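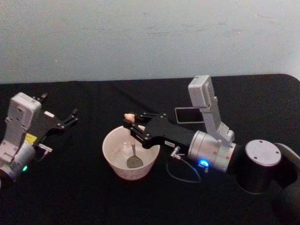 Who signs off a bimanual cell before the first powered run of the day?

The operator on shift does, and a second person who did not set up the cell countersigns. At Mirmont both names go on one sheet, kept at the bench.

Hooman Nouri wrote the sheet. He maintains the working rules for the two-arm benches at Mirmont, now in revision 2, and agreed to go through them clause by clause. The rules cover speed, reach, cables and end of shift. They do not cover software, which has its own document, Vurnon.

Speed comes first. "The limit is 200 millimeters per second at the fingertips whenever a person is within reach of either arm," Nouri said. "It applies to both arms, including the one that is idle. An idle arm is still powered, and people forget that." The limit is set in the controller and checked with a timed move over a marked distance. Earlier drafts let the operator choose a value. That clause was removed after two shifts recorded different values for the same task.

The second section deals with shared space. Each arm has a zone, and the zones overlap at the center of the table. Only one arm may enter the overlap at a time unless the task sheet says otherwise. Handovers are the usual exception.

"Write down which arm owns the object," Nouri said. "If the sheet says the right arm does the pick and the left arm holds, then the left arm does not close on anything until the right arm has released. We had sheets that said 'arms cooperate.' You can't audit that."

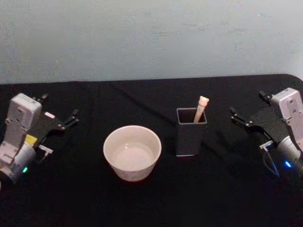
*Bench setup with bowl and pen holder between the two grippers.*

Jerome Rivera, who audits the benches for Roltico, spends most of his time on the third section, cables. His check is manual: move each wrist through its full range at low speed and watch the loop. "I want slack at both ends of travel and no contact with the fingers," he said. "A tie added during a shift gets logged, the same as a changed part."

Table coverings were a point of disagreement. Rivera wanted cloth banned because it can shift. Nouri kept it, with the condition that it is fixed at the edges and inspected when objects are changed. The clause now reads "secured and checked," and Rivera considers it weak. He has asked for a pull test in the next revision.

Stops are tested by pressing them. Each arm is stopped in motion, then both together, and the restart must need a deliberate action at the panel. After any unplanned stop the cell stays down for 60 seconds while the operator writes the entry. Nouri defended the wait. "Entries written at the end of the day were no use to me."

The rules are being compared with those at the Sikder site, where the overlap zone is defined differently. Rivera expects to finish that work in October.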